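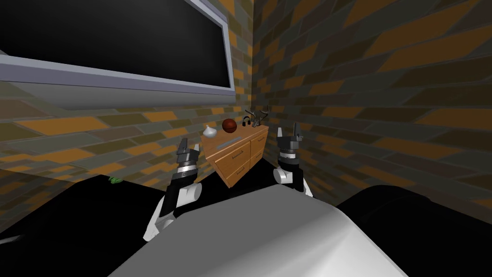
Head view of the brick room: dresser in the corner, both grippers up.

Hi Crescencio, July update on the Cestano grant. Short version: the sim side is in good shape and I'm happy with it, the wrist view is where all my hours went.

You asked last time why we bother with busy surfaces. Our first policy was trained in plain gray rooms and it fell apart the minute we gave it a pattern (it kept treating tile edges as object edges!). So I built 5 new texture sets, and Stendis now shuffles them every time it loads a room.

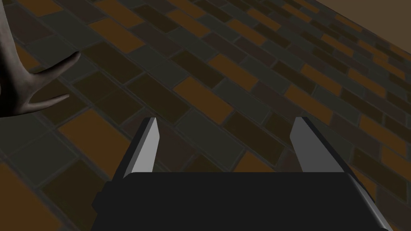
I then reran the whole thing on 500 episodes, with 3 seeds for each setting, and the gap between plain and patterned rooms got a lot smaller. Not gone. Orange on dark brown is still the worst combination we have, and thin forked shapes like the antler give it the most trouble.
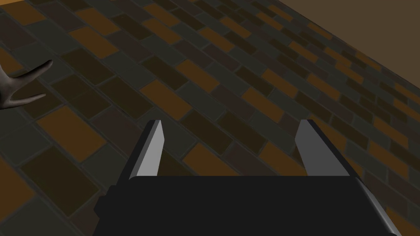 Wrist view, gripper open, antler at left.

The other change is that the policy now gets a short history of wrist views along with the current one. I was skeptical, but the reaching got smoother and I'm keeping it. It does slow training down, so I moved those runs over to the Cellville machines. Setiawan stays as our baseline so you can compare with the spring numbers.
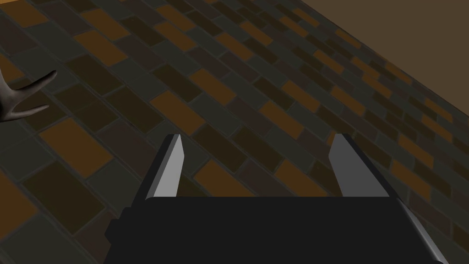 Wrist view over the mixed tile, fingers apart.

Next up: dimmer lighting, more thin objects, and a proper writeup of the seed results. I'd also like to talk about storage, we're eating through it fast. Mornings are best for a call.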